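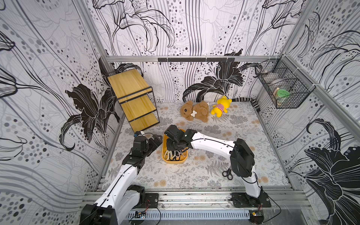

Notes for the Monday session, 22nd December. Keep it under twenty minutes, they'll want to get away.

Start with the claim. Open the Clallora brochure and read it out slowly: a bold wall "lifts mood, sharpens focus and makes a room feel larger". Pause. Ask who has a bold wall at home. Ask who feels sharper.

Where does it come from? The brochure says "a study". I wrote off for it in April and got four pages back from Hivton, the agency that does their leaflets. 109 people, all of them Clallora customers, all asked in the week after they'd finished decorating. Of course they were pleased. They'd just paid for it.

No comparison group. Say this twice. If you'd asked the same people after a coat of magnolia they might have been every bit as cheerful - we can't tell, and neither can Clallora.

Next, the bigger one. Rakeck sent out an online survey and had 2455 replies. Sounds better. Read out question 3: "How much has your new wallpaper improved your home?" The lowest answer you could tick was "a little". (Wait for the laugh. If there isn't one, carry on.)

Jong-dae Yang will probably bring up resale value. Let him. Geagea's figure is 1082 pounds added by a feature wall, but it's estate agents guessing, and I can't find a single sale behind it. Ask him if he's seen one.

Be fair here. I like patterned paper. My hall has been dark green ferns for 10 years and I'd put it up again. Liking a thing is a good enough reason to buy it, and I wish the trade would leave it there.

Handout: the three questions. Who was asked? When? What could they have answered instead?

Then questions from the floor. If someone asks about paint, I haven't looked at paint.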